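3.2 Storage conditions and surface change in finished leather

The second part of the study concerned the way finished garment leather responds to ordinary household storage. Most published work on leather aging uses cut samples held flat in a climate chamber. Such samples are easy to measure, but they lack seams, linings and folds, and these are the places where owners report the first damage. We therefore worked with whole articles as well as with cut strips, and kept the two sets of results apart.

Whole articles were obtained from two sources. The first was the repair shop Bonsu, which gave us unclaimed items, mostly jackets and gloves. The second was a secondhand dealer in Vutport. Articles with visible mold, broken linings or earlier recoloring were left out. After this selection 30 articles remained, of which 22 were black and the rest brown or dark red. All had a pigmented finish. Articles with a suede or waxed surface were not considered, as their behavior in storage is governed by other factors (see Section 5).

Each article was assigned to one of three storage conditions: folded in a closed drawer, hung in a cloth cover, or laid flat on an open shelf. Relative humidity was logged with a Hister recorder placed within the storage space itself, since readings taken in the room proved to be a poor guide to conditions inside a closed drawer. The logging interval was seven minutes. Gaps in the record shorter than one hour were filled by linear interpolation; longer gaps were left open and the affected days dropped.

Surface condition was graded by two readers, M. Akolgo and L. Korletey, working separately and without knowledge of the storage condition. The grading scale runs from 0 (no change) to 7 (finish broken through to the fiber). Separate grades were given for open panels, for the zone next to a seam, and for folded edges. Where the two grades differed by more than one step, the article was graded again on a later day and the second pair of grades was used.
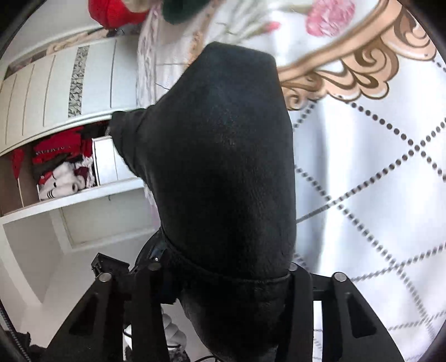
Why is the zone next to a seam graded separately? Stitching holds the leather under a constant small load and the needle holes open a path for moisture, so the finish there ages at a different rate from the finish on an open panel.

The difference was clear in the results. Open panels showed little change under any of the three conditions, and no panel was graded above 2. Seam zones in the drawer group were graded higher than those in the hanging group, and the gap between the two widened over the storage period. Folded edges gave the highest grades of all, but also the largest spread between articles. Part of this spread can be put down to thickness. A thick hide folded to a tight radius stretches the outer finish more than a thin one does, and the finish cracks first along the outer line of the fold.

Lining had a stronger effect than we had expected. In lined articles the leather and the lining take up moisture at different rates, and the lining will shrink or slacken against the shell as the humidity moves. The effect is greatest at sleeve ends and other openings, where the two layers are joined along a short edge and have no room to slide.

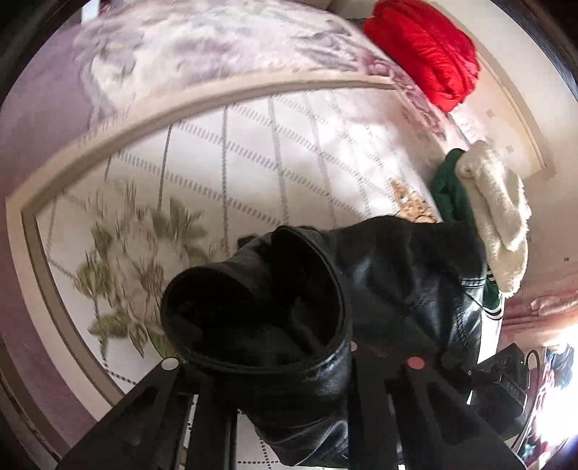 Unlined articles do not show this behavior, and their edge grades under hanging storage were close to their panel grades. We take this as support for the view that edge damage in lined articles is mainly mechanical. A chemical cause cannot be ruled out, as some lining dyes are known to be mildly acidic, but surface pH measured at the edge and at the panel did not differ by more than the error of the method.

The cut strips were used to check the role of humidity alone. Strips were taken from a single hide supplied by the tannery Skelteo and conditioned in sealed boxes over salt solutions. Half were folded once and clamped; the other half were left flat. A total of 1721 readings of strip thickness were made before the series was closed on April 9, 2022. Thickness followed humidity with a delay of several hours and returned to its starting value in the flat strips. In the folded strips it did not return fully – a small permanent loss remained at the fold line, and it grew with each cycle. Strips that had been unclamped for a period in March recovered part of this loss, though not all of it.

Two limits of the method should be noted. The earlier history of the whole articles is unknown, and some may have been treated with conditioners that left no visible trace. The grading scale is also ordinal, so that a step from 1 to 2 cannot be assumed equal to a step from 5 to 6. For this reason medians are reported throughout, and the comparison between storage groups in Section 4 rests on rank tests only.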